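Ketchup storage

By Lowri Pugh
24 January 2023

Ketchup storage is the question of where an opened bottle of tomato ketchup should be kept, and for how long. It is argued over far more often than it is studied. Most advice in print traces back to label wording, which is cautious by design, or to kitchen habit, which is whatever the writer's parents did.

Tomato ketchup is a cooked sauce of tomato, vinegar, sugar, salt and spices. The vinegar and the tomatoes make it acidic, and the sugar and salt leave less free water for microbes to use. These facts are well established. The claims built on them are shakier. It is often said that ketchup "cannot spoil," which is false: mold can grow on the dried ring around a cap, and yeasts that tolerate acid can turn a neglected bottle fizzy.

The usual advice to refrigerate after opening is mainly about quality. Ketchup left at room temperature darkens, loses some of its sharpness and separates sooner. Whether most people would notice within a month is doubtful.
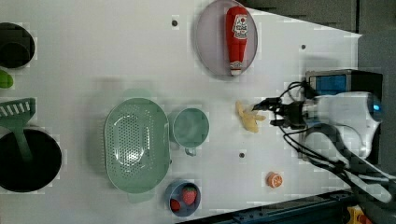
Huw Rees objects that this lets the cupboard side off too easily, as recipes with less sugar and salt have given up part of what protected the older ones, and a rule learned from one kind of bottle should not be stretched to cover the other. The objection is fair. Reduced-sugar and homemade ketchups are generally agreed to belong in the refrigerator, and homemade batches vary so much in acidity that no shelf figure for them deserves much trust.

Restaurants are the standard counterexample, with bottles left on tables all day. The comparison is weak. A busy diner may empty a bottle in two days, while a household bottle can last from July until the winter holidays. Topping up a half-used bottle from a larger one, once common practice, mixes old sauce with new and makes any stated age meaningless.

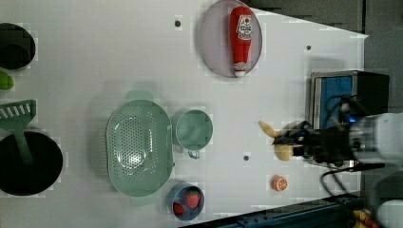 Storing the bottle upside down is another habit with more claimed for it than it delivers. It keeps the sauce near the opening and cuts down on shaking. It does not stop the thin liquid from separating, and there is little reason to think it makes the sauce keep longer. A cap caked with old sauce will leak or clog either way up.

Surveys on the subject should be read with care. Many are run to promote something, and a sample of 500 shoppers asked where ketchup "belongs" measures opinion about ketchup. It says nothing about spoilage.

See also: mustard, vinegar, food labeling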